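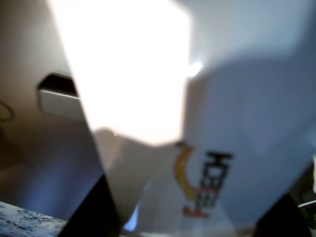
White paper bag, close up

Kellwood Owners Forum > Charging and Battery > Rapid charge rate drops at 19%

tamara_toma
Car is a two-year-old Kellwood, long range pack, on 16,000 miles. On a rapid charger it pulls full rate from plug-in, then steps down to 48 kW once the pack reads 19% and stays there. Same on the Nemeck units at Wirnside services and on a different make nearer home. Pack temperature by the OBD reader was 24 C both times. Has anyone had this fixed?

Furtuna
Sounds like a cold pack to me. Mine does it until April. Preheat for half an hour before you arrive.

tamara_toma
24 C isn't cold. If it were temperature, the rate would start low and climb. Mine starts high and drops.

h_pana
Agree with Tamara. A hard step at a fixed state of charge is a limit being applied by the car. Look at the cell voltage spread while it is charging, not at rest. Mine was 2 mV at rest and 200 mV under load, and the dealer found a poor busbar joint in the fourth module.

Furtuna
Or the charger is sharing power with the next bay. The Wirnside ones are paired.

tamara_toma
Nothing was plugged into the other bay, and the second site has single units.

Furtuna
Fair enough, though I'd still rule out the 12 V battery first. A weak one throws up all sorts on these.

h_pana
It throws up warnings. I have never seen it cap the DC rate, and I wouldn't pay for a new one on that basis.

tamara_toma
Logged it this morning, 7.40 to 8.15. Spread is 11 mV below the step and 94 mV just after it. The low reading is always cell 61.

h_pana
Then take the log in and ask for a module check under load. Ask them to write the joint torque figures on the job sheet - mine left them off the first time and I had to go back.
Horațiu

tamara_toma
Booked in. They want the car overnight. Will post the figures when I have them.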